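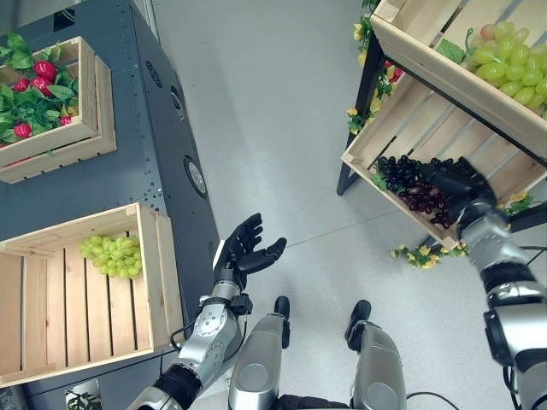
Figure 7. Grape sorting demonstration, right hand at the lower crate of the display stand.

4.2 Positioning the robot for visitors

1. Stand the robot on level floor between the cabinet and the display stand, both feet flat.
2. Place the crates on the cabinet top and on the stand. Tilted crates go on the stand only.
3. Lay each bunch of grapes singly. Do not stack bunches.
4. Route the arm cables clear of the feet.
5. Select programme 19 (Dunder open day) on the Brulla console and press Hold.
6. Ask visitors to move behind the floor line, then press Run.

Note: Programme 19 runs at 48 per cent of normal arm speed. Do not change this value during visiting hours.

CAUTION: Keep hands out of the crates while Run is lit. If a bunch slips, press Hold before picking it up.

If the console shows code 68, repeat from step 4.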